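Movbridge Titan Carrier: a review after one summer

6 min read

My brother and I had one transforming toy between us as children, and it was a small yellow car with a missing wheel. So when Wilum announced the Titan Carrier, a bridge-laying truck that becomes a robot taller than my printer, I told myself I am an adult and I can wait. I waited until September and then I ordered it.

Wilum made this toy as the biggest piece of its Movbridge line. The instruction book lists 41 steps from truck to robot. My first try took the whole evening, and I had to go back two times when the left leg did not close. Now I can do it during one podcast, if I don't talk. 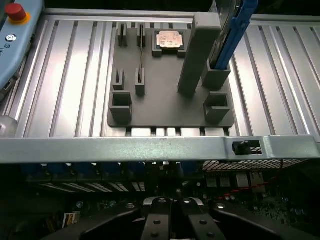 Truck mode

The truck is the better half. It rolls well on a flat table, the bridge folds out in three sections, and the sections lock with a click which gives confidence. The cab has opening doors and room for one small figure, sold separately of course. The paint is clean on my copy. Some collectors on the Susel forum received trucks with gray overspray on the windows, so please check yours before you throw away the box.

What I like less is the weight. All the heavy parts are in the rear, and when the bridge is fully out the front wheels want to lift. The old Dlamini carriers from my childhood had the same problem, and they solved it with a small metal bar under the cab. Wilum could do this too – it would cost very little. 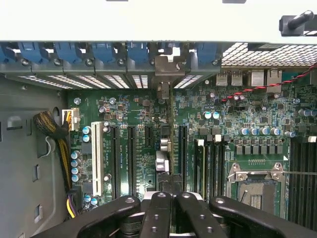 Another matter is the stickers. The sheet has 171 of them, many smaller than a grain of rice, and the book shows their places in one drawing only. I put on the large ones and left the rest in the envelope. A friend of mine, Gaspard Sabatier, applied every single one with tweezers and his truck looks wonderful, but he has more patience than me.

Robot mode

Standing up, the Titan is impressive. The shoulders are on strong ratchets and they hold the bridge sections as a shield without falling down. The knees bend, the waist turns, the head looks left and right. The ankles are the weak point. They tilt only a little, so wide poses are not possible, and on carpet he leans backward.

The hands I find disappointing. The fingers are molded as one piece, and the thumb does not move. At this price I expected more.

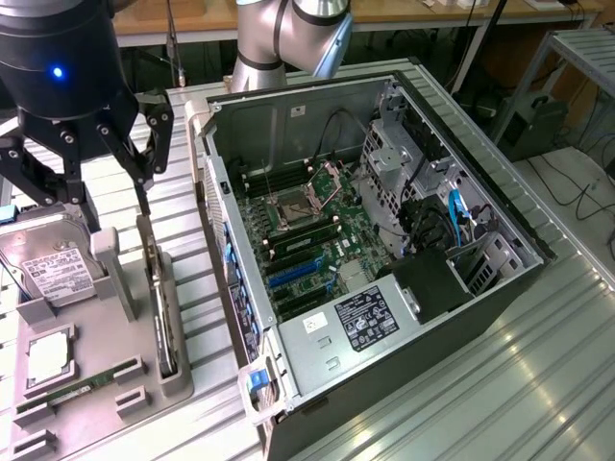
Robot arm and parts tray, hard drives at left.

Price and numbering

Wilum made only 5,000 less 1,459 of the first version, so 3,541 pieces, and each one has its number under the left foot. The second version has no number and softer plastic on the bridge. If you collect for display, the second is fine and much easier to find. I would not pay double for the foot.

Who should buy it? If you had the Dlamini toys and you miss them, yes. For a child under ten I would choose one of the smaller Movbridge trucks, they survive a fall from the sofa and the Titan, I think, would not. Mine stays in truck mode on the shelf, with the bridge closed.

We use cookies to remember your settings. By continuing to read you accept our cookie policy.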